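Household Help > Laundry > Towels

Why do my bath towels come out of the wash stiff and not soaking up water?

Asked by pomel_street, 2003-05-22

We moved to Darnham in April and our towels have been awful from the first wash in the new place. They dry stiff as a board and the water just sits on top when you try to dry your hands. Same detergent as before, same washer (we brought it with us). I use a dryer sheet with every load and lately I have been adding liquid softener too, but they feel worse each week. Some of these are only a year old. Do I need new towels or is there a way to fix them?

3 answers

Answer from Apostolos Dimitriou

Stop using the softener and the dryer sheets on towels. Both leave a coating on the cotton, and a coated loop can't take up water. Adding more of it makes the problem worse, as you have seen.

The stiffness is probably something else. If it started when you moved, you most likely have harder water now. The minerals stay in the cloth along with leftover detergent. Call the water department and ask for the hardness number. Where I live in Lekmont it is 200 parts per million, and I had the same trouble until I changed how I wash.

To strip the towels you have:

Wash them on hot with no detergent and one cup of plain white vinegar. Don't put bleach anywhere near that load. When it finishes, run them again on hot with half a cup of baking soda and nothing else. Then an extra rinse. Wash only four or five bath towels at a time so they have room to move.

After that, use half the detergent you use now. If the water is very hard, add some washing soda to each load.

For drying, shake each towel out hard before it goes in the dryer, and take them out as soon as they are dry. If you hang them, give them ten minutes on low heat first, or the same at the end. Old towels with the loops worn down won't come back, but year-old ones should.

I fold mine in thirds the long way and then in half, which fits a narrow shelf. The size of the shelf should decide it.

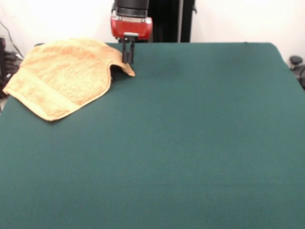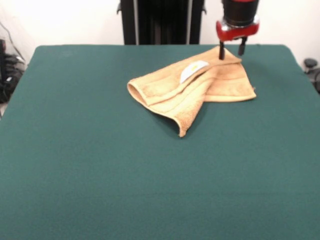
Light orange terry towel on a green felt tabletop, mostly flat in the first picture and loosely folded in the second.

Answer from qiu_k

Agree on the softener. I'd skip the vinegar in every wash though, my repair guy said it is hard on the rubber hoses if you do it all the time. Once in a while is fine. Also check that your hot water is really hot. The heater in our rental was turned way down and the powder wasn't dissolving, there were white specks all over the dark towels. Liquid detergent fixed the specks.

Answer from lintscreen70

just buy new ones, white sale at the mall

Comment from pomel_street

Did the vinegar and then the baking soda on half of them last night. The rinse water was gray and kind of slimy, which was gross. They are a lot softer and they do take up water now. Doing the other half this weekend. I still have to call about the water hardness.

Was this page helpful? Viewed 1,214 times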